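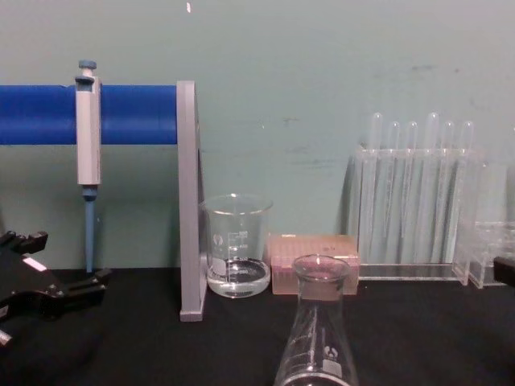 Trurncombe Teaching Laboratories
Minutes of the Bench Users' Meeting, Jun 9, 2018

Present: representatives of the Zelenari and Kakakhel groups, technical staff, stores.

1. Minutes of the previous meeting
Agreed as a correct record, subject to one correction: the stores order under item 6 was placed with Drimport and had not been cancelled.

2. Bench layout
It was reported that glassware was still being left in front of the tip boxes at the end of sessions. The meeting agreed that beakers should stand beside the pipette stand and that flasks should go to the back of the bench. Tip boxes are to be kept closed when not in use.

3. Pipettes
Pipettes must be returned to the stand after use and hung upright – they are not to be laid on the bench top. Two instruments are away for calibration and are expected back before the end of June. Users were reminded to enter any fault in the bench book on the same day.

4. Liquids left in beakers
Technical staff asked that any beaker left with liquid in it be labelled with the contents and the group. Unlabelled beakers will be emptied at the close of the day by the duty technician. The Kakakhel group asked for a later time on teaching days. Not agreed.

5. Consumables
Stores will order 20 boxes of tips from Drimport. The Zelenari group will share the cost.

6. Decoration
Marks on the wall behind the bench were noted. Repainting was deferred – a price is awaited from Estates.

Action: stores (item 5); technical staff (items 3 and 6).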